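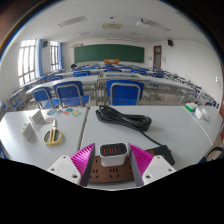
What my electric bill looks like after a year of trying

I moved to Trornthorpe in June of last year, into a two-bedroom apartment on the top floor. The first full bill was for 945 kilowatt-hours. My old place in Urnberg had never gone over half that, so I called the power company, Elell, and asked if the meter had been read wrong. It had not.

I wrote a post then asking for advice and said I would report back. This is the report.

The biggest item was the water heater. It is a tank model in the hall closet, and it had been set as high as the dial went. I turned it down to 120 degrees and wrapped the first few feet of pipe in foam. The next bill was lower, and I hadn't changed anything else that month apart from washing clothes in cold water.

The second was the dehumidifier the last tenant left behind. I had been running it all day because the instructions said to. It now runs from 9 p.m. until I go to bed and the closets smell the same as before.

Then there were the small things that stay plugged in. I bought a Strobel plug-in meter and went through the apartment with it over a few evenings. Phone chargers with nothing attached barely moved the reading. The cable box was the worst of the lot, and it drew almost as much switched off as it did switched on. I returned it to the cable company and haven't missed it.
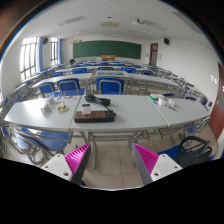
A reader going by Saltmarsh wrote in to say I was wasting my time on plugs and should look at the refrigerator first. The seal on theirs had gone stiff along the bottom and the compressor was running most of the night. They suggested closing the door on a strip of paper and seeing how easily it pulled out.

I tried it. The paper slid out along the whole hinge side. A new gasket cost $60 and took me most of an afternoon, mainly because it came folded in the box and had to be softened in warm water before it would lie flat. The landlord took the cost off the next month's rent after I sent a copy of the receipt.
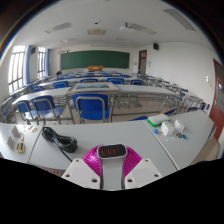 After the gasket I left things alone for a while and just read the meter on the first of each month. The lowest month was April, at 296 kilowatt-hours, with no heating and no air conditioning. January was bad and I expect it always will be, as the heat is electric baseboard and the bedroom faces north. I keep that room's door shut during the day now and heat the living room.

My total for the year came in a little over 4,000. I still have the window air conditioner to deal with. It is old and loud, and the foam panels on each side of it have shrunk, so I have new ones on order and will put them in before it gets hot.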